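## 4. Setting up the season hut at Trodcombe

Read this before you travel. The booking sheet makes the hut sound like a small hotel, and it was written by people who have never wintered here. You are arriving in November to look after guests, huts and paths until the thaw, and the first evening goes better if you follow the order below.

### 4.1 Arrival

1. Collect the keys from Sena Adjei at the Kakach landing before 15:00. The last boat won't wait, whatever the timetable says.
2. Check that the key tag reads 574. If it reads 406 you have the summer cabin, which has no stove.
3. Walk up by the lower track. The upper one is 800 metres shorter on the map and I have yet to meet anyone who saved time on it.
4. Sign the board inside the porch, with the time you came in.

**Note:** The welcome folder says phone signal is "good from the ridge". Mansa Opoku got one bar there, once, standing on a wall. Plan to use the radio.

### 4.2 Stove and water

1. Open the flue damper fully before you lay the fire.
2. Light a small fire and leave it small for the first hour.
3. Turn the water on at the stopcock under the kitchen step, a quarter turn at a time, and listen for the pipes.
4. Run the kitchen tap until it stops spitting.
5. Boil drinking water, even if a returning guide tells you it's fine. They all say that, and they all boil theirs.

**Caution:** Never leave the damper closed overnight to "hold the heat". The old manual recommends it. The old manual is wrong.

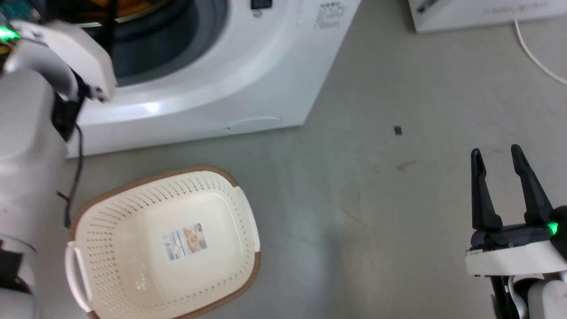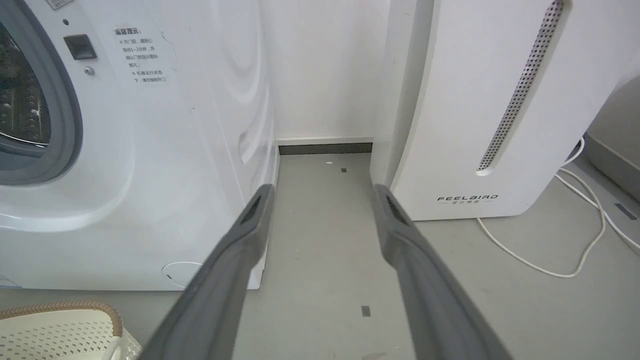
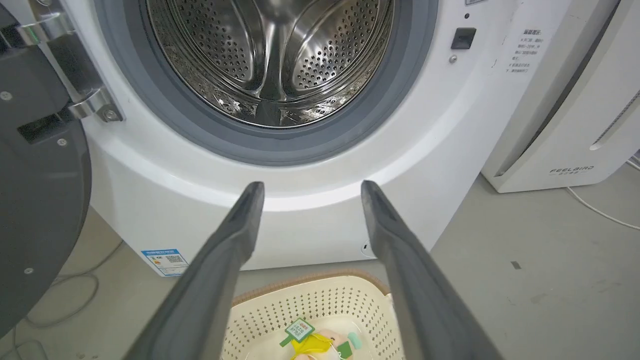
### 4.3 Radio check

1. Switch the set on at 18:45 and let it warm up.
2. Call the Fiadzo base at 19:00 and give your hut name, the number of people sleeping there and tomorrow's route.
3. Wait for a reply. If none comes, try again at 19:15.
4. After 2 missed calls, stay put the next morning until you have spoken to someone.

**Note:** Some seasons the base has answered with a cheerful "all good" before hearing the route. Make Etornam Baidoo, or whoever is on shift, read it back to you. It takes a minute and they will sigh.

### 4.4 First guest walk

The brochure calls the Evia loop "gentle". Guests will have read the brochure.

1. Walk the loop yourself the day before, including the stream crossing.
2. Look at every guest's boots at the porch - before you set off, while there is still a drying rack full of spares to choose from.
3. Carry the group shelter. The small one does not count as a group shelter, despite the label Diệp Diệp's predecessor stuck on it.
4. Turn back at the cairn if you can't see the next marker post.

**Caution:** Ignore the forecast pinned in the porch unless you pinned it yourself. I have found one there from the previous spring.

If a guest complains about turning back, write their name and comment in the blue book and pass it to Afia Antwi at the end of the week. She deals with refunds, and you shouldn't promise any.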